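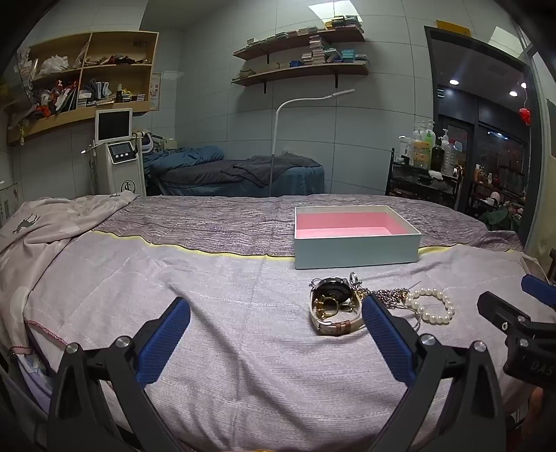 A wristwatch and an open box on the bed.

Stusance opens second depot and takes on the small stuff too

I've been moving other people's furniture for long enough that my knees have opinions about it, so it's a real pleasure to write this one myself. In June, Stusance opens its second depot, over on the Skivis side of town, and with it we're starting a service our customers have been asking me for since we had one van and a borrowed ramp!

We're calling it Room by Room. You pick the rooms, we pack them, move them and unpack them at the other end. It can be the whole house or it can be one bedroom and the hall closet (you'd be surprised how many people only want help with the kitchen). Our crew brings the boxes, the paper, the tape and the mattress covers, and everything gets a label with the room it came from and the room it's headed to.

The new depot gives us 600 storage units, all indoors, and space for 8 trucks under one roof. Up to now we've been parking half of them on the street behind the old place, and I'd like to thank the neighbors on that street for their patience — you've been wonderful, and you can have your parking back.

Ovidiu Matei will be running the depot. He started with me on the trucks, he can get a three-seat sofa around a stairwell I wouldn't try with a footstool, and he'll be the one picking up the phone when you call. Ruxandra Manole is heading up the packing crew and has already trained five new people for it.

"People think the piano is the hard part," Ruxandra told me when I asked her for something to put in here. "I'd take a piano over a nightstand any day. Give me a closed drawer and a customer who can't remember what's in it, and there goes my morning."

We've also joined up with Grecu, the crate makers, so if you'd like to do your own packing you can rent sturdy reusable crates from us instead of hunting for cardboard behind the grocery store. We drop them off two weeks before your move and pick them up again once you're settled in.

Bookings for Room by Room are open now at both depots. A home visit and a written quote are free, and if your moving date slips (they do slip!) you can change it once at no charge. Storage units can be rented by the month, with the first ones ready when the doors open.

Come by and see the new place if you're nearby. We open at 8 in the morning, and there's coffee in the front office.

Ovidiu Nistor
Owner, Stusance

Press contact: Vasilică Rusu, Stusance main office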